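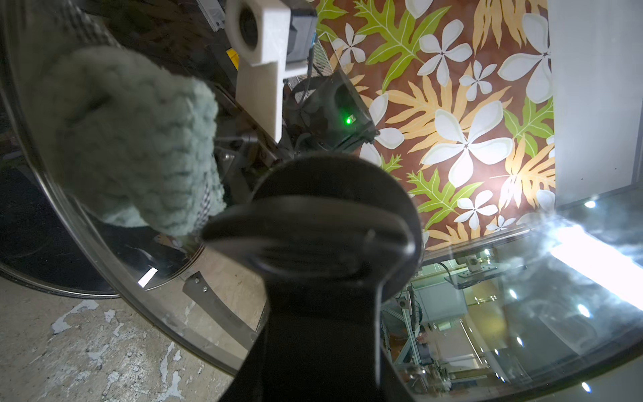
I do nearly all my cooking on trips now (rental kitchens are cheaper than restaurants and I like my own eggs!), so I've gotten fussy about what goes in the suitcase. Roll dish towels around anything breakable and wedge the bundle between your sweaters. Spices go in a pill organizer with 8 little compartments, taped shut.

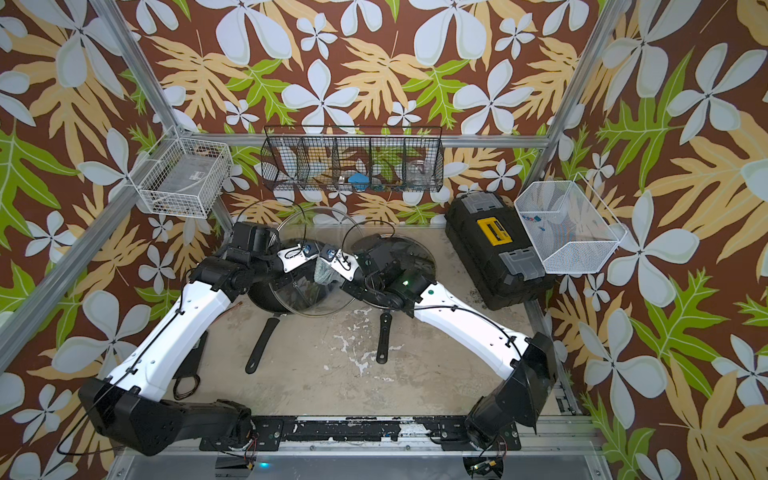
Big flowers and lime-green leaves on the wallpaper.

Before you shop, open every cupboard. At our place in Belside last November I bought salt, oil and foil, and all three were already sitting over the fridge. My friend Henok Yimer texts himself a photo of the shelves before he heads to the store, and I've stolen that one.

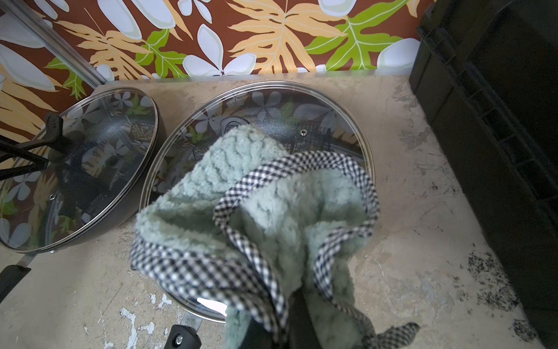 Fuzzy mint mitt with gingham trim, over a glass lid.

Last morning, run the dishwasher before you pack, and check the freezer for your ice packs. I've left two behind so far.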